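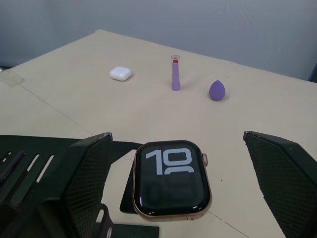 Remley reckons you need thousands of goes at one object before an arm learns anything worth having, and I used to think the same. Is that still right for small things on a tabletop? I've got 300 recordings so far, all picking up and putting down, and I'm itching to start training! My set has a watch, a lipstick, a makeup sponge and an earbud case in it. Should I keep recording the same items or bring in new ones?

Posted by Flarkanton
2 comments | Share (4)

Yusuf
Love this sort of project! Train now, on what you've got. You'll learn more from one bad run than from another week of recording, and you can add to the pile afterwards. My first go was on 117 recordings and it could just manage a sponge (I cheered). Then vary things: move the objects, turn them round, change which one you go for first. Squashy things forgive a sloppy grip, so a watch on a floppy strap wants a bigger share of your recordings. Keep the fumbles too, but label them, or it'll learn to fumble beautifully.

Share (0)

Vurorport
more is better. i have 2308 and still adding

Share (0)

Remley
I did say thousands, but I meant for starting from nothing! If you're building on a model that has already seen plenty of grasping, 300 is a perfectly good start. Hold a few recordings back for testing and don't peek at them. I'd also bring in new objects before piling up repeats, and write down the lamp and camera settings each time. I forgot once and had to do a whole September's worth again.

Share (4)

Print this page | E-mail to a friend
Search help topics Go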